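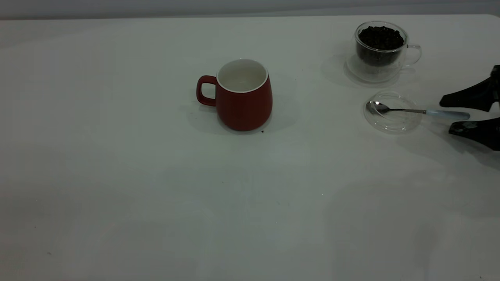
*Red ceramic mug, handle to the left.*

**Stodov Tenants' Board: Break Room Rules**

**gralleo_office** wrote:
Effective Saturday, mugs left in the shared sink overnight will be moved to the shelf in Room 6. Owners may collect them there until the end of January.

**relix1717** wrote:
We object. Our late shift ends after the kitchen is locked and cannot comply.
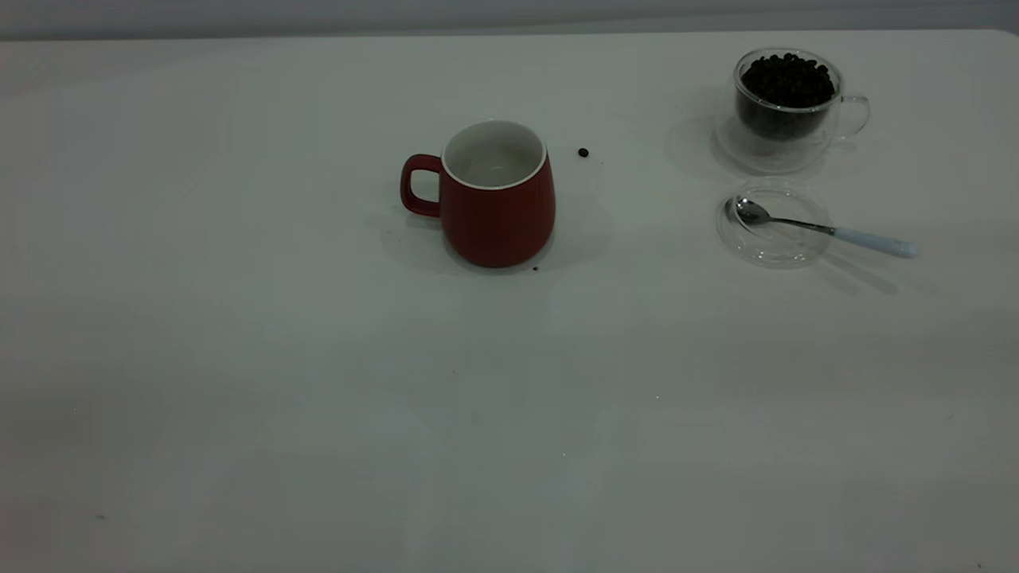
*Red mug and coffee beans on a white tabletop.*

**gralleo_office** wrote:
The objection is noted. Late shifts may use the second-floor sink.

**stetsiuk_desk** wrote:
The second-floor sink has no hot water. Please see request 1363, still open.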